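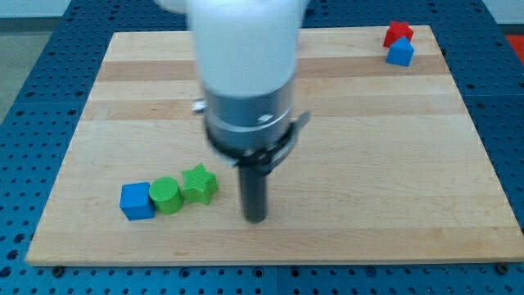
The subject of my report is how the small sorting cell in our laboratory is set up and kept in order, and in particular how we found and repaired an error of position which disturbed our group for most of February. The cell is a shared one, and before this project I had only used it and never maintained it. It has one arm, one blue table with a grid of holes, and one wooden board on which the blocks are placed. The arm pushes the blocks with a single straight finger, pointing down from a black bracket under the wrist, and the tip should travel just above the wood without touching it. When the tip is at such a small height, every mistake in the set-up becomes important. The board is held by bolts at its near edge, and these bolts will come back later in the report.

1. The task of the group

Our group had three members: Darnell Lyons, Zawadi Lema and myself. The supervisor was Tobias Szabo. The cell was first built at the Waltow site by an earlier group and was moved to Park building before we started. We received a folder with the old notes, but the notes described the cell before the move, and several values in them were no longer correct.

We agreed to do three pieces of work. First, to write down the real state of the cell. Second, to find why the finger did not arrive at the place where the program sent it. Third, to leave a maintenance routine which another group can follow without asking us.

2. State of the cell at the beginning

The program called Bronska, written by a former student, drives the arm. It has a table of fixed points on the board, and for each point it keeps a position and a height. When we sent the arm to the centre point, the tip stopped 10 mm from the mark we had made in pencil. At the corners the error was different each time, and this was what confused us. If the error had been the same everywhere, we could have corrected it with one number.

Darnell thought the fault was in the program. I thought it was in the arm. We spent two afternoons on these opinions before we made any proper measurement, and I would advise the next group not to repeat this.

3. Finding the fault

Zawadi proposed to check the mechanical parts in order, from the table upwards, and to change nothing until the whole list was finished. We followed her order.

The table. We put a straight edge across the joint between its panels and could not feel a step.

The board. It could be turned a little by hand. The movement was small, but it was easy to repeat, and after each push the board came to rest in a slightly new place. We found that the bolts were tight in the table, but the holes in the wood had become wider with use.

The bracket. One of its screws had lost its tension. With the arm stopped, we could move the tip of the finger sideways with light pressure.

The arm. We ran it to the same point 26 times with the finger removed and a dial gauge on the table. The readings agreed very well, so my opinion about the arm was wrong.

We had therefore two faults at the same time, and they were adding together. This explains why the error changed from place to place.

4. Repair

We took the board off and drilled the worn holes to a larger size, and glued in short metal sleeves from the workshop. Gwendolyn Kincaid from the workshop showed us how to keep the drill square to the wood. The glue was left overnight. The next morning we mounted the board again and tightened the bolts little by little, changing from one to the other.

For the bracket, we removed all the screws, cleaned the threads and put them back with a medium-strength thread locker. The finger was set vertical with a small square standing on the board, and this took longer than everything else, because the finger moved a little each time the last screw was tightened. In the end we tightened it in very small steps and checked the square after every step.

After this we taught all the points again. The height was set with a strip of card: the card must slide under the tip with slight friction. We did it at every point, as the board is not perfectly flat.

5. Result

We ran the cell for 700 pushes over several sessions. After the last one we returned to the centre mark, and the tip was 2 mm away from it. Before the test it had been on the mark, as far as we could judge by eye. The bolts had not moved. We believe that the difference comes from the bracket, but we did not have the time to prove it.

6. Maintenance routine

Before each session: try to turn the board by hand. Try the tip of the finger sideways, with the arm stopped and the drive power off. Send the arm to the centre mark at low speed and look at the tip from two directions.

Once a month: check the finger with the square. Slide the card under the tip at the centre and at all corners. Wipe the board with a dry cloth.

After any collision: stop and do the full list from section 3, in the same order. Do not teach new points before the list is finished.

7. Remaining work

A dowel pin between the bracket and the wrist would be better than screws alone. Ankica Georgiev made a drawing of such a part for the cell in Trutoscombe, and she has given us permission to use it. The drawing is in the folder, behind the new table of points. The old table is also there, marked as not valid, and it should not be loaded into Bronska again.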